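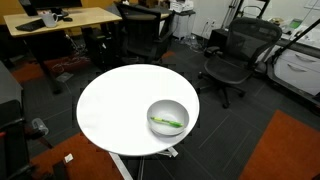 A white ceramic bowl with a pen inside.

How does clay become a bowl?
Text: Martim Aguiar

Clay is a kind of earth. It is made of very small, flat grains, much smaller than grains of sand. When there is water between the grains, they can slide over each other, and so wet clay is soft and you can push it into any shape you like.

First the potter must press the clay with the hands many times, like bread dough. This takes out the bubbles of air. Then the clay goes on the wheel, a flat plate which turns quickly. The potter puts two thumbs in the middle of the lump and opens it slowly. The wall of the bowl grows up between the fingers. Because the wheel turns, the bowl comes out round.
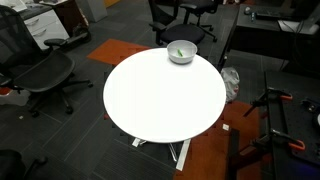 Seen from above at an angle, the round top of a table looks like an oval.

Now the bowl has to dry. At the Calado pottery the bowls stay on the shelf for eight days. If they dry too fast, they can crack. A dry bowl looks finished, but if you put it in water it becomes mud again!

For this reason it goes in the kiln, a very hot oven. The heat changes the clay for ever and it will not become soft again. After the first firing, the potter covers the bowl with glaze. Glaze is like a thin coat of glass, and it melts in the second firing. Last October there were 345 pieces in the big kiln at Calado, and it needed almost two days to cool down before the door could be opened.

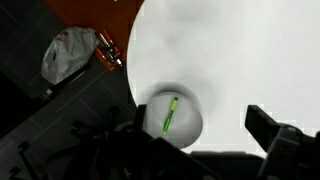 Valter Magalhães writes: My daughter wants to know if a broken bowl can be made into clay again. I told her no, but you can crush it to small pieces and mix them in new clay. Potters call this grog, and it helps big pots not to crack.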